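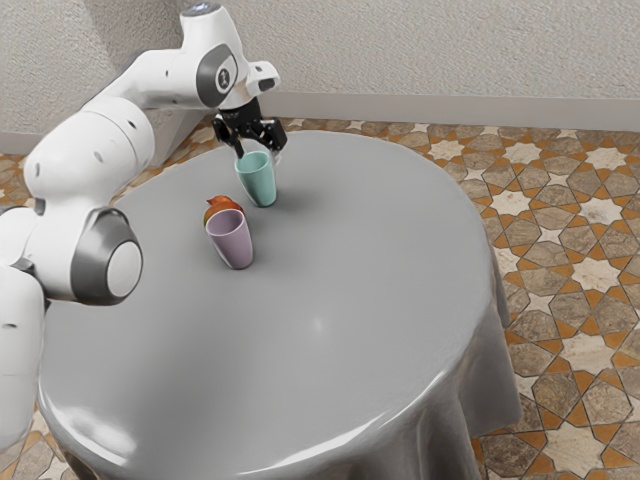

How long does it take to turn a spare room into a proper wine cellar? Most home projects built by Skamow are finished 45 days after the drawings are signed, and that includes the cooling unit, the racks and the door.

TENDIDHOLM, December 7, 2019 - Skamow, the family-run builder of custom wine rooms, is very happy to announce the completion of its largest residential cellar to date, a 1,172-bottle room tucked beneath the kitchen of a hillside home in Tendidholm. The homeowners had been keeping their wine in closets, in the garage and, for a while, under the guest bed, and they came to Skamow last winter hoping for a room where everything could live together and where friends could come downstairs and choose a bottle before dinner.

The space had once been a coal store, later a pantry, and it was a challenge from the first visit. One wall leaned, the ceiling dropped sharply toward the back, and the old plaster let in damp every spring. The Skamow crew took the room back to the masonry, laid a vapor barrier on the warm side of the walls and ceiling, and packed closed-cell foam into every gap they could find (there were a good many of them!). Only then did the racking go in - solid walnut along the two long walls, with a row of display shelves at eye level for the bottles the family likes to look at.

"I fell for that room the minute I ducked under the doorway," said Lwazi Kekana, lead designer at Skamow. "It was cold and crooked and it smelled like wet stone, and I remember standing there with my tape measure thinking, oh, this is going to be lovely. The owners were patient with us while we worked out the low end of the ceiling, and we ended up putting the big bottles there, lying down, where a person would never want to stand anyway."

Temperature is held at 55 degrees by a ducted cooling system from Miltaren, with the noisy part of the equipment placed in a utility closet on the other side of the hall. The insulated glass door was made by Magagula, whose workshop has supplied Skamow with doors since its early days, and it closes against a double gasket so that the humidity stays put. Lighting is low-heat LED throughout, on a dimmer beside the door.

Skamow is also using the occasion to introduce its Small Cellar Plan, meant for people who have a closet, a stair nook or a corner of the basement and have always supposed it was too little to bother with. The plan covers rooms holding up to 400 bottles and starts at $3,390 for racking and installation, with cooling quoted separately once a designer has seen the space. Design visits are free within Tendidholm and the neighboring towns, and bookings are open now for the new year.

Anyone who would like to see racking samples and wood finishes, or who simply wants to talk over an awkward room with someone who enjoys awkward rooms, is warmly invited to stop by the Skamow showroom in Tendidholm. Coffee is usually on, and the showroom will stay open through December except on the holidays themselves.

Media contact: Lwazi Kekana, Skamow, Tendidholm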